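Juleo to Premiere Documentary on Accordion Player Lăcrămioara Matei

STOSTER, April 3, 2025 – Juleo will premiere The Long Button Row, a feature documentary on accordion player and composer Lăcrămioara Matei, later this month. The film runs 105 minutes and will be offered to subscribers in English, with French and Romanian subtitles.

Directed by Candela Esteban and produced by Hedegaard Pictures, the film follows Matei as she prepares a new program of dance tunes and returns to the Jurthorpe community hall, where she gave her first paid concert. It includes 14 complete performances, most of them recorded live at the hall with a small audience.
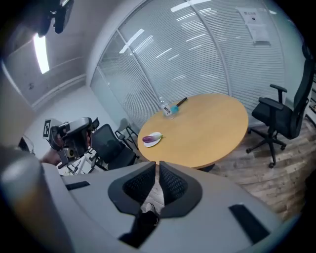
Esteban also draws on home recordings, radio interviews and letters from Matei's own collection. Fiddler Jarlath Brophy and bassist Faizal Sinaga, both long-time members of her touring band, speak at length about life on the road and the records they made together.

"I didn't want a film that told people I was important," said Matei. "Candela let the tunes play right through to the end, and that was enough for me to say yes."

Dariusz Kaczmarczyk, head of music programming at Juleo, said the service had been looking for a project of this kind for its spring schedule.

"Lăcrămioara's playing has a loyal following at festivals, but many of our viewers will be hearing her for the first time," he said.

A soundtrack album will be released on the same day as the film. Matei and her band will also play two concerts in Stoster in April, with a short question period after each. Ticket details will be posted on the Juleo website.

Review copies and interviews are available to media on request through the Juleo press office.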